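Held tool clips the couch during transfer in simulation – planner reports a valid path

Huguette Sawatzky
Posted Saturday, 3 replies

Setup: simulated Franka arm on a pedestal beside a couch, parallel gripper, Wureck 218 as the planner. The arm picks an object off the seat and carries it over the couch. With short objects there is no trouble. With the long tool (thin rod, thick black handle, held almost vertically) the handle touches the cushions in some 20 of 180 runs, and Wureck marks every one of those paths collision-free. Link padding is on. The grasp pose looks right:
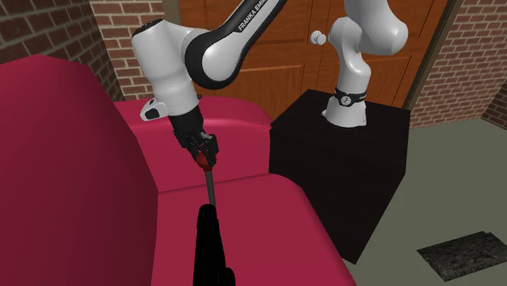
What I have tried

Raised the waypoint resolution to 1,191 points per path. Planning time went up, contact rate did not change. Swapped the couch mesh for boxes, same result. Is there a setting I am missing?

Henrik Rieger

Your planner probably does not know the tool is there. Link padding only covers the robot's own links. After the gripper closes you have to attach the object's collision body to the hand frame and remove it from the world list. If you only remove it, the planner treats the hand as empty and the path is valid for an empty hand.

Check these in order:
1. Print the attached-body list right after the grasp.
2. Confirm the attached mesh includes the handle and the rod both.
3. Allow contact between the fingers and the tool only. A blanket allow rule on the attached body also switches off the couch check.

The pregrasp stage hides this kind of fault, as nothing is held yet and the attached list should be empty. 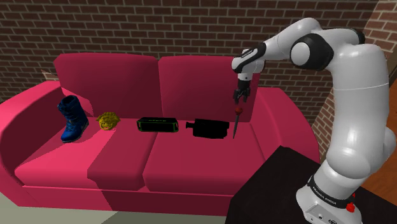
I would log the list at both stages and diff them. If they match, the attach call is failing – in Wureck it returns without an error when the object name has a typo.

Pikell

Had the same thing. Just lift higher.

Skurncombe

Lifting higher reduces the contacts but leaves the fault in. Henrik's step 3 was the cause for me. My allow rule was copied from a demo and covered everything.

Huguette Sawatzky

The list was empty after the grasp. Object name was wrong in my config. Rerunning now.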